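Vekier Grasp Bench 2.1 review: good contact model, bad fault handling
Reviewed by Gerardo Yap
February 7, 2024

Vekier sells Grasp Bench as a simulation package for small parallel-jaw work: an arm, a gripper, a library of household objects and a task runner. I bought the single-seat license to check pick sequences before they go to our real cell. I have used it since May, mostly on food items, and this review covers version 2.1 with the Torolby physics plug-in enabled.

Setup

Installation is plain. The package needs 18 GB of disk space with the full object library and runs without trouble on a midrange workstation. Scenes are text files. Object mass, friction and stiffness can be edited in the same file, and changes load on the next reset. The manual is short and mostly correct, although the section on joint limits still describes the old menu.

Rendering is better than it needs to be for this purpose. Wood grain, brick and reflections all load by default and can be switched off for batch runs. I leave them on when I step through a failure, as shadows under the fingers help me judge height.

Contact behavior

Rigid objects are handled well. Blocks, cans and boxed goods slip when they should slip, and finger force readings are steady. Soft objects are treated as rigid bodies with a compliance value, so there is no bruising or tearing. For a strawberry this means you get a force number and have to decide for yourself what it would do to the fruit. I set my own ceiling and flag any run that goes over it.

The fault

I ran 1728 picks of a strawberry from a shallow bowl, with random start positions. In 700 of them the berry was placed near the wall of the bowl, and this is where the trouble showed. When one finger touches the rim on the way down, the simulator should register a collision and trigger a protective stop. In version 2.1 the stop is raised but not acted on while the gripper is in its opening phase. The arm continues down to the target height. The finger passes into the bowl mesh by up to 2 mm, the solver pushes the bodies apart, and the bowl jumps sideways.

The task runner then records the attempt as "object not found." The collision appears only in the low-level log, which is off by default. Anyone reading the summary sheet would go looking for a perception problem.

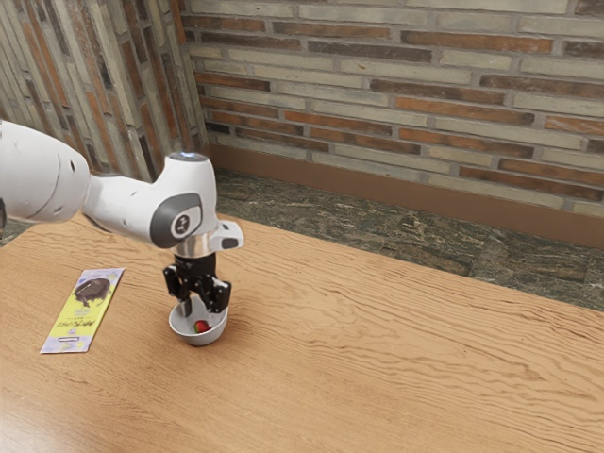 Strawberry task in Grasp Bench: fingers open over the bowl, berry toward the right side.

I consider this a safety matter even though no hardware is involved. People use a package like this to decide whether a descent path is fit to run on a real arm, and a stop that is ignored in simulation makes a bad path look like a harmless miss. Our own check caught it - we compare joint torque against a fixed limit outside the package - but that check is not part of the product.

Support

Vekier answered my report and confirmed the cause, a state flag shared between the gripper and the stop handler. A fix is planned. Until then they suggest opening the gripper fully before descent and holding it open. I tested this and the stop then works as documented. It costs a little cycle time and rules out narrow approaches.

Alternatives

Padilla has a similar package with weaker rendering and a much smaller object library, but its stop handling was correct in the same test. Zullum is cheaper and I did not get far enough with it to comment.

Rating: 3 out of 5. Turn on the low-level log before the first run, and do not use the summary sheet alone to approve a path. I will repeat the bowl test when the fix is released.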